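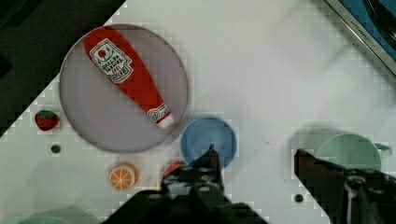 Toy ketchup on a toy plate, from the play kitchen end of things.

Cooks and tasters wanted for the Mallier community supper club

Do you cook at home, like feeding people and have a free evening now and then? Mallier is opening a monthly supper club in March and we are looking for 30 people to get it going with us. You don't need any training. If you can make a decent pot of soup and you're happy to chop onions next to someone you've only just met, we'd love to hear from you!

What we're planning

Each month a small team picks a menu, shops for it, cooks it in the hall kitchen and serves it at long tables. Everybody who comes pays what they can. The first menu is already taking shape: bean stew, flatbreads, two salads and a plum crumble (there has been a lively argument over custard, and it isn't settled). After that the menus are up to you. Family recipes are very welcome, especially the ones that have never been written down properly.

Children eat with us too, and there will be a play corner at the far end of the hall so that parents can sit through a whole meal.

Who we're looking for

Cooks: nine people for the first round, working in pairs or threes. You'd do one supper every other month, from 3 pm until the washing-up is finished, usually by 9 pm.

Tasters: 17 people who will come to a trial meal, eat everything and fill in a short form. We want to hear if the stew needs salt. Please be frank!

Table hosts: four people who enjoy chatting and can carry plates. Hosts greet guests, find seats for anyone who has come alone and keep the water jugs full.

Sorry, we can't take under-18s in the kitchen, but teenagers are very welcome as tasters if an adult comes along.

What you get

Your meal on the night, an apron, and your travel paid within town. Cooks also get a food hygiene course, which we book and pay for. We have £800 set aside for pans and knives, and the first team of cooks will choose what to buy. The present saucepans have wobbly handles and it'll be a treat to see them go.

The kitchen has step-free access from the car park side. One worktop is set low for seated cooking. Tell us about allergies or anything else we should know and we'll plan around it.

How to join in

Write a few lines to Vasanthi Mondal at the Mallier hall office, or drop a note through the door. Say which role you fancy, which evenings are hopeless for you, and one dish you'd be glad to cook for a crowd. Tasters can skip the dish and tell us what they can't stand instead.

Vasanthi replies to everyone and will invite you in for a cup of tea and a look round the kitchen.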